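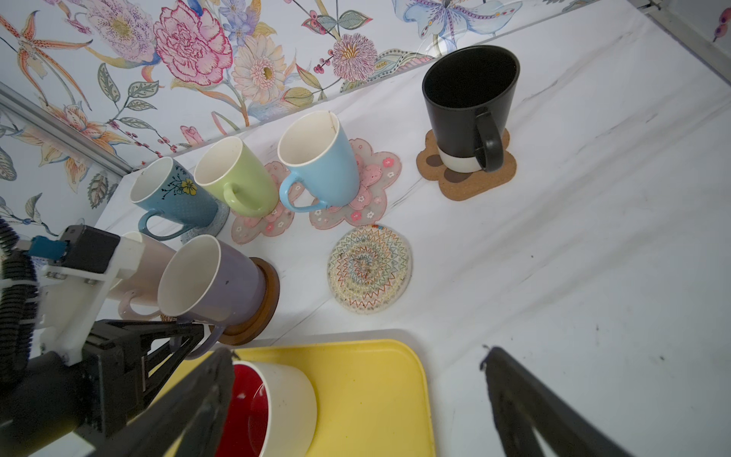

Re: Purkateo - music editor, percussion rows and export

Date: November 28, 2022

On the tempo drift in the Serrano level, an earlier message to this list said:

> The loop in the Serrano level slips against the wave spawner. At 90 bpm
> it is fine. When the player picks up the whistle and the tempo goes up,
> the enemies land late, and by the third repeat it is plain to hear. I have
> tried re-exporting from the editor with a shorter tail and it makes no
> difference. Is the spawner reading the song position or its own timer?

Its own timer. The spawner starts a countdown when the level loads and adds the frame time on each update. The song position is read once, at the start, and never again. At a fixed tempo the two stay close enough that you will not notice. After a tempo change the countdown still uses the old beat length until the current bar ends, so every change leaves a small error behind, and the errors add up.

I have changed this on the test branch:

1. The spawner now asks the music player for the current step and spawns when the step number changes. It no longer keeps a countdown.

2. Tempo changes are held until the next bar line. If you need one to take effect at once, set the "immediate" flag on the trigger. The Vevska boss level does this in 3 places and I have left those alone.

3. Patterns longer than 16 steps are split on export. The old exporter wrote them as one block and the player cut off the last note.

Point 3 means that saved songs from before the change need to be opened and saved again. There are 41 in the repository. I have done the ones in the Idthorpe folder. The rest are unchanged and will still play, but long patterns will lose their final note as before.

Known problems:

- Pausing during a held tempo change drops the change. The step counter is correct after the pause but the tempo stays at the old value.

- The swing setting is ignored when the pattern has triplets. It was ignored before as well, so I have not treated this as part of the same fault.

- Muting a percussion row in the editor does not mute it in the preview. Close and reopen the song.

Please test the Serrano level with the whistle picked up in the first bar and again in the last. If the enemies are still late, send the log with step output turned on, and say which frame rate cap you were using. I would like to merge before the February build.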